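**Moving two carloads of stuff to a 344 sq ft studio: what did you get rid of?**

**bunderbound**
Lease starts in May. The new place is in Bunder, one closet, no basement storage. I've been sorting by room and it's going slowly. So far I have a keep bin, a donate bin and a lot of cords I can't identify.

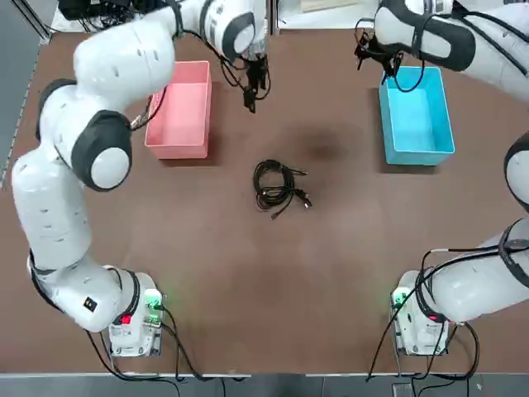 How long should I hold on to a cord if I don't know what it goes to?

Until you've moved in and plugged everything in. If it hasn't been needed by then, drop it off with electronics recycling.

**gravelpit**
Disagree with waiting. Moving it costs you space in the car. Plug everything in now, before you pack, and whatever is left over goes.

**bunderbound**
That works if all my stuff is in one place. Half of it is at my sister's.

**tritiditz_tenant**
I went from a two-bedroom in Tritiditz to a studio. Sorting by room was a mistake for me. I had scissors in four rooms and kept all of them. Sort by type. Put every tool together, then every towel, then every pan.

**oldmkhizerd**
By type only works if you have floor space to spread it out. I did mine a drawer at a time on the kitchen table after work. Took 40 days. Slow, but I could still cook dinner.

**gravelpit**
40 days is a long time to live like that. I did mine in a weekend and miss nothing except a cake pan.

**tritiditz_tenant**
What are you all using for bins? Mine were cardboard and the bottoms went.

**oldmkhizerd**
Plastic, open top, straight sides. Slanted sides waste room on a shelf. I don't bother with lids, I need to see what's in there.
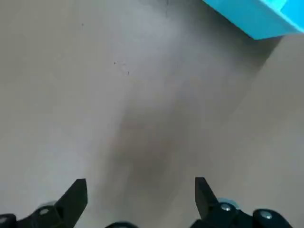 *Blue bin, corner view.*

**gravelpit**
Get lids. Open bins collect dust and you can't stack them when they're full. In a studio you have to go up.

**oldmkhizerd**
Shelves go up. Depends on whether the landlord lets you drill.

**bunderbound**
No drilling, I asked. So probably lids. The thrift store on Daltitz takes donations until 6 on Friday and I'm bringing the first load then. Still undecided on the desk.

**tritiditz_tenant**
Measure the desk before you decide. Measure the door too.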